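3.2 Staying with the room: notes from the Randdale hang

I should admit at the outset that I came to Shigeru Onishi's installation as a sceptic. I'd read the handout for Kobori on the tram, I'd rolled my eyes at the phrase "domestic weather", and I was fully prepared to spend ten minutes in there and go find a coffee. I stayed until the gallery closed at five. Mio Kikuchi, who was minding the door, had to come and fetch me, and then the two of us stood in the hallway talking about skirting boards for a good while longer.

What follows is drawn from my visits to Randdale in August, from two long conversations with the artist, and from the visitor cards that Mio kindly let me borrow (all 73 of them, some in pencil so faint I had to hold them up to the window). I've leaned on the cards more than is usual in this kind of writing. Politis and I had argued in an earlier draft over whether they counted as evidence, and he's still not convinced. My view is that if somebody takes the trouble to write "my nan's hallway, but the smell is wrong" on a card, I'd be silly to leave it in the box.

The work fills the old storeroom behind the main gallery. Onishi lined it with strips of printed paper, each one a rubbing taken from a floor, a door or a cupboard in a house he once rented, and hung them so they overlap like roof shingles. There are 200 strips. You can walk between the wall and the outer layer if you turn sideways, and plenty of people did, though one card complains (fairly!) that a pram won't fit. The rubbings are pale grey on cream, and for the first few minutes I honestly couldn't tell a floorboard from a wardrobe. Then my eyes settled and I started picking out knots and nail heads, and a long scratch that Onishi told me was made by a dog called Biscuit.

Nii Acheampong, writing on the Clondgate version of the piece, calls this kind of looking "slow recognition", and I've borrowed the term throughout. At Clondgate the strips were hung flat and lit from above. Acheampong found that visitors tended to keep to the middle of the floor and treat the walls as something like wallpaper -- pleasant, and a bit far off. At Randdale the lighting is low and comes from the side, and the cards read very differently. People write about touching, or wanting to touch, or getting told off for touching. I don't think lighting explains the whole of it, but it's the first place I'd look.

Renji Sugiyama has suggested to me that the storeroom itself does a lot of the work, and that any room with a low ceiling would have pulled people in. I partly agree. The Stareseck showing, which neither of us saw in person, was in a big white hall, and the one review I could track down calls it "handsome", a word I'd never use for the Randdale hang. Still, the strips at Stareseck were also fewer, so I'd be wary of pinning too much on the ceiling.

Grain comes up again and again on the cards, even from visitors who don't seem to know the word for it. They write "ripples", "contour lines", "the eyes in the wood". One person drew a little stack of arches in biro and left it at that, and I knew exactly which strip they'd been standing in front of. Figure 2 gives a sense of the sort of pattern I mean. 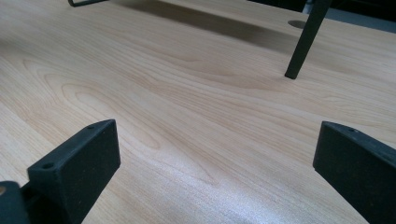 Figure 2. Arched and looping grain on a pale tabletop.

3.3 What the cards leave out

Very few visitors mention sound, which surprised me, as the paper rustles whenever the outer door opens. I asked Onishi whether he'd planned for it. He laughed and said he'd spent two days trying to stop it, with tape and then with little weights sewn into the hems, before giving up and leaving the strips loose. Sugiyama hears the rustle as part of the work. I go back and forth, and on my last visit I caught myself opening the door a second time to set it off again.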